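Andell Citrus Press: my thoughts after a winter of juice

I have been meaning to write this one up since February, when the Andell press finally earned a permanent spot next to my toaster, and a few of you have written in asking when it was coming. So pour yourself something and settle in, because I have a lot of feelings about juice!

A little background first. For years I used an old glass reamer, the kind with the ridges and the little moat around it, and I loved it dearly. My wrists did not. By the third orange I would be switching hands, and by the fifth I'd be wondering why I didn't just buy the carton like everybody else. I tried an electric model from Amato for a while (loud, and it threw pulp at the backsplash), and then I spotted the Andell at Stasirwood, the kitchen store out by the highway, marked down to $33. At that price I figured I could afford to be wrong.
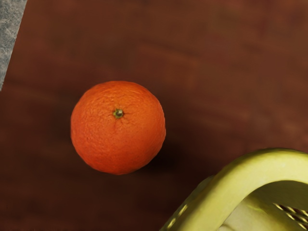
The press is the tall lever type, with a heavy base and a cup that drops over the cone. You pull the handle down, lean a bit, and the juice comes out in one long stream. I can do it with one arm while I'm stirring oatmeal with the other, and it hasn't once tried to walk across the counter on me. The rubber feet really grip. I should say that they grip so well you have to peel the thing up when you want to wipe underneath, but I'll take that trade any morning of the week.

Cleanup is better than I feared. The cone and the strainer lift straight out and rinse under the tap, and if you let them sit while you drink your juice (I always do), a quick go with a bottle brush gets the rest. The one spot that drives me a little crazy is the hinge, where sticky drips collect in a groove too narrow for a sponge. An old toothbrush does the job.

Grapefruit is the other weak point. The small ones are fine, but the big pink ones don't fit under the cup, and I end up cutting them in quarters and making a mess. If grapefruit is your main fruit, I'd look at the wider Trurwood press, though it costs more and takes up a good deal more counter.

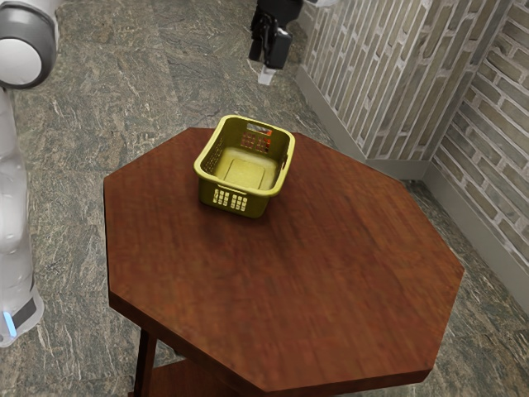

Marlow wrote in to say that the hinge on an Andell loosens after a year or so, and that a dab of food-safe grease and a turn of the bolt underneath put it right again. Good to know, and I've added the grease to my shopping list. Mine is still tight, but I'll check that bolt on Wednesday when I do the big kitchen clean, and I'll add a note to this page if anything has shifted.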